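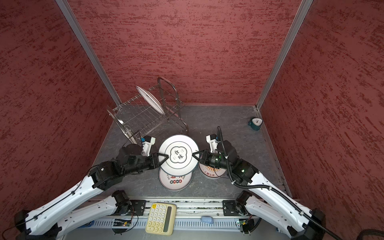
The 食味 plate, up off the gray floor, with the wire rack behind it.

"I could talk about the rims all day," says the collector behind Leka, and for most of a Monday afternoon in Irstead, that's very nearly what happens. Her subject is printed restaurant plates, the white kind with Chinese characters and bright patterns, and she loves them the way other people love old records.

She started with a single box from a restaurant that was closing on Eser Street. She paid for six plates and carried them home on the bus, wrapped in her sweater. "I didn't have a plan! I had a cupboard with nothing in it, and I thought they'd look cheerful in there."

The catalog she keeps for Leka now runs to 921 entries, each with a note on the pattern and where the plate came from. Up to five new ones arrive in a good month, mostly from people clearing out kitchens who have heard that she'll give a plate a good home.

Ask which one she'd save first and she picks the plate with 食味 in the middle, two black characters inside a panel like a rounded quatrefoil, with a black outline. "It's so calm next to the others. You could translate it as the taste of food, and there it is, right where the food goes. You finish your dumplings and there's the word. I get a kick out of that every time."

The loud ones have their fans too. Her visitors go straight for the orange sunburst, and she doesn't blame them. "The rays go out from the center and then you've got characters along the top and the bottom. It's a plate that wants to be at a party."

She's fond of the little round emblems as well, the ones that run in a ring or a row on several of the plates. She has filled a notebook from Estik, the stationery store downstairs, with pencil copies of them, and she still can't match every one to a maker. "If anyone reading this knows, please write to me. I mean it."
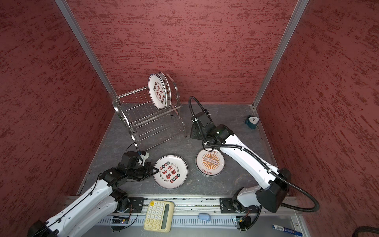

On racks, and letting plates be seen

The dish rack gets almost as much praise as the dishes. It's polished stainless wire with two tiers, and she is firm that plates should stand upright in it with the pattern facing out. "People stack them face down in a cabinet and never look at them again. Stand them up! You walk by with your coffee and you get to see them."

Against a deep red wall, she says, the white really sings. Gray is good underneath.

Does she eat off them? Of course she does. Entry 1003 on her wish list, which is longer than the catalog, is a soup bowl to go with the sunburst. Until one turns up, it's noodles on the flat plate and a lot of napkins.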